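6. Recovering from a protective stop

The Delter cell stops when the arm meets something it did not plan to meet. In kitchen work that is usually a cable, a plate or the oven. Work through the steps in order, however tempting step 5 looks.

1. Leave the arm where it is. It may look ready to carry on. It has looked that way before.

2. Press the red button on the yellow box before you reach over the table.

CAUTION: A stopped arm is still a powered arm. Braulio Robles at Montes has a bruise from July to illustrate the point.

3. Read the code on the pendant and write it down.
196 — joint torque over limit
744 — gripper closed on something wider than taught

4. Check the cable run through the whole reach. A loop that hangs free in one pose can snag in the next. If the gripper is holding an object, support the object before you open the fingers.

Poses and grips on the kitchen table:

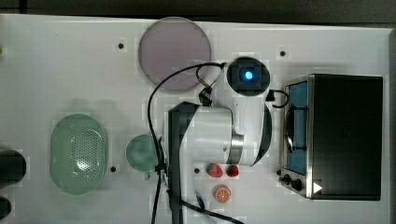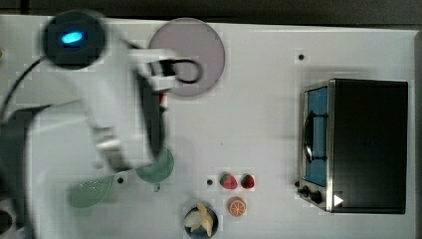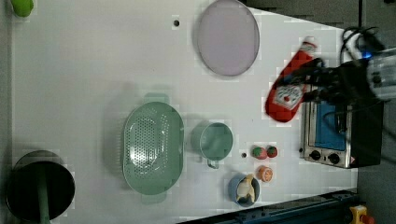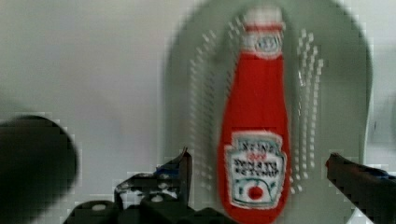 5. Release the button, clear the code and jog the arm home at the lowest speed. Wait 90 seconds before starting a program.

NOTE: If the same code returns, do not raise the force limit. The limit is the only part of the cell that was right. Send the log to the Wokimville service desk.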